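Evaluation Diary – Handheld Gripper Kit on Offer from Mudus
Omside Assessment Office
Wednesday, afternoon

The second day of the trial was given over to clothing. The office has been asked to state whether the Mudus kit, offered to us through Rurley, is suitable for recording household tasks in ordinary bedrooms. The kit consists of paired handheld grippers, a charging case and 5 months of technical support. The quoted terms remain as received in February.

The patterned sweater served as the principal test garment, and the grippers were used at the bed throughout.
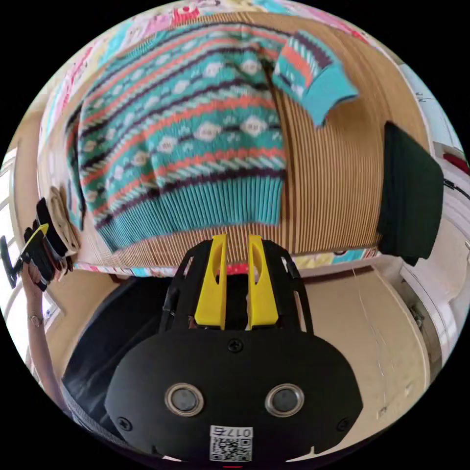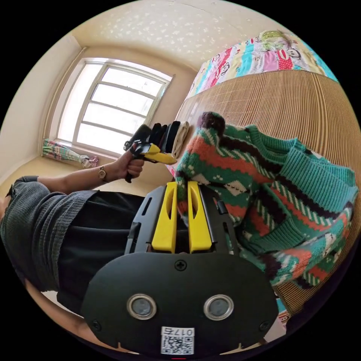
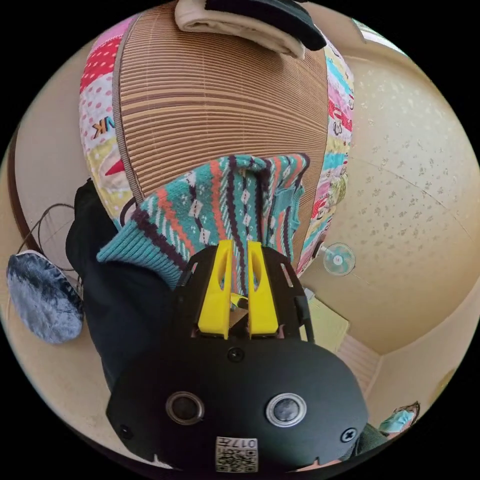 Observations on handling

The operator reported that the grips were comfortable for the first hour and tiring after that. Short sessions with a rest between them are recommended, and the supplier's suggested schedule should be amended accordingly. The yellow fingers took hold of the sweater's ribbed cuffs without difficulty. The body of the garment was harder work. Thick knitwear tends to slide out of the fingers when it is lifted by a single layer, and several folds had to be started again.

Thin cotton items were handled in the morning and gave less trouble – apart from one shirt with a slippery lining, which was set aside.

Recording

We completed 93 recordings before the close of the day. Of these, 38 were marked for repetition, mostly on account of folds abandoned partway. The running total for the trial stands at 253. Files were copied to the office drive at the midday break and again at four o'clock. The second transfer stopped once and had to be restarted. The log gives no cause, and a query has been sent to Dumlao, which handles software support for the kit.

The printed manual covers pairing and charging well. Its chapter on soft goods is a single page and does not mention knitwear at all. The supplier should be asked whether a fuller edition exists.

Cost and terms

The rental option includes replacement fingers, and the purchase option does not. The office would want a spare set in either case. Rurley has confirmed by telephone that the rental period may be extended month by month, but written confirmation has not been received.

Outstanding matters

Reply from Dumlao on the interrupted transfer.
Written rental terms from Rurley.
Repeat of the marked sweater folds, with the garment laid face down.
Towels and bed linen, to be tried tomorrow morning.

The grippers were returned to the charging case at 5:30 p.m.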